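Tedinell Table Shop – Frequently Asked Questions
Quick answers to the stuff we get asked most. Read before you call, please. Last updated 2020-01-01. 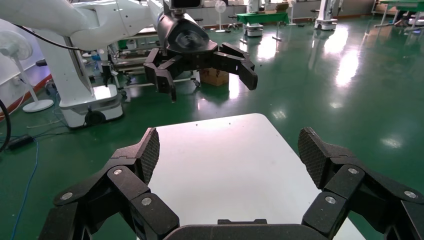 Ordering

Do you sell only tabletops, or whole tables?
Both. Top on its own, top with legs, or the full thing put together. If you already have a base you like, just order the top and tell us where the screw holes need to go. A paper template is best. A phone photo of the base with no measurments is no use to us, sorry.

What sizes can I get?
Stock rounds are 52 inches across. That's the only round we keep on the shelf. Rectangles are cut to order. Longest single piece is 80 inches, anything longer gets a seam and you will see the seam. Some people don't mind. Ask for a drawing first if you think you might.

How much?
The stock round, top only, is $364. The big dining set (the Draker, with four legs and the bench) is $1465. Cut-to-order gets a quote, usually same day if you write before lunch. Prices on this page beat prices in the old brochure. If you have the old brochure, please recycle it.

Do I pay all of it up front?
Stock items yes. Custom – half when you order, half before it leaves the shop. We don't start cutting until the first half clears.

Can I change my order?
Until it's cut, sure. After that no. Color can change later than size, right up to the day it goes into the paint room. Call, don't email, for this one. Emails sit overnight.

Colors and finish

Which white is it?
We have two. Jero white is the cooler one, Lappalainen white is creamier and goes better with oak chairs. They look almost the same on a screen and nothing alike in a kitchen. Get samples. First two sample chips are free, after that we charge postage.

Glossy or matte?
Satin is standard. Gloss on request, it shows every scratch, we will say so on the phone and you'll probably order it anyway, which is fine. We don't do dead flat matte on tops anymore. Too many grease marks, too many returns.

Will white turn yellow?
Oil-based finishes do over time. Ours is water-based and holds up much better. Next to a sunny window any finish will shift a bit, mainly if you leave a runner or a placemat in one spot for months. Move your stuff now and then.

Can you match a color I already have?
Yes if you mail us a painted chip at least the size of a playing card. No to magazine pages, no to "same as my sister's door." There's a mixing fee, it goes on the quote.

Cleaning

What do I wipe it with?
Damp cloth, drop of dish soap, then a dry cloth. That's the whole routine.

What should I keep away from it?
Bleach, scouring powder, melamine sponges (the "magic" kind – they're sandpaper basically), nail polish remover. Window spray once in a while won't hurt but don't make it a habit.

Coffee ring won't come off.
Baking soda and water, thin paste, leave five minutes, wipe off gently. Twice if you have to. Still there? Try a little rubbing alcohol on a cotton pad, test it underneath the top first. Red wine and turmeric are the tough ones. Get to turmeric fast.

Can I put a hot pan on it?
No. Trivet. A mug is fine, a casserole straight from the oven is not, and heat marks aren't covered.

Black scuffs?
Pencil eraser, the plain white kind. Works on most of them. Pink erasers leave pink.

Delivery and pickup

Do you deliver?
In the county, yes, our own van. Further out we use a freight company and they bring it to the curb only. If you need it carried upstairs you have to arrange that yourself, in advance. The driver can't do it alone.

How long does it take?
Stock goes out within a week. Custom is four to six weeks. March is always slow becuase of the spring orders, so add a week or so if you're ordering around then.

Picking up myself – what do I bring?
Blankets, two straps and a second person. Measure your car. Please really measure it, the round does not fit in most hatchbacks even with the seats down. Pickup is at the side door, ring the bell and wait, the saw might be running.

It came damaged.
Take photos before you throw out the packaging. Send them within three days. Write the damage on the freight slip too if you see it while the driver's still there – makes the claim much easier for everybody.

Legs and assembly

Which screws?
The ones in the bag. Longer ones will come through the top. If you lost the bag, email and we'll send another, no charge.

It wobbles.
Loosen all the legs a half turn, stand the table up on the floor where it's going to live, then tighten them one at a time. Usually does it. Otherwise it's the floor. We have felt shims, ask.

Can I take the legs off when I move?
Yes and you should. Tape the bolts to the underside in a bag so they don't wander off.

Repairs and returns

Can I touch up a chip myself?
Sure. Touch-up bottles come in both whites. Clean, dry, tiny dab, let it set overnight, second dab if it needs it. Don't brush it out wide, you'll get a patch that's bigger than the chip was.

Do you refinish old tables?
Ours, yes. Other makers', depends. Solid wood usually OK. Veneer we want to see in person first.

Returns?
Stock items, 30 days, unused. You cover the trip back. Custom isn't returnable unless we made the mistake.

Who do I talk to?
Orders and quotes: Raimo Kinnunen. Paint, color matching, repairs: Esko Nieminen. Phones are on 9 to 4, closed for lunch noon to 1. Leave a message with your order number and speak slowly, the machine is old.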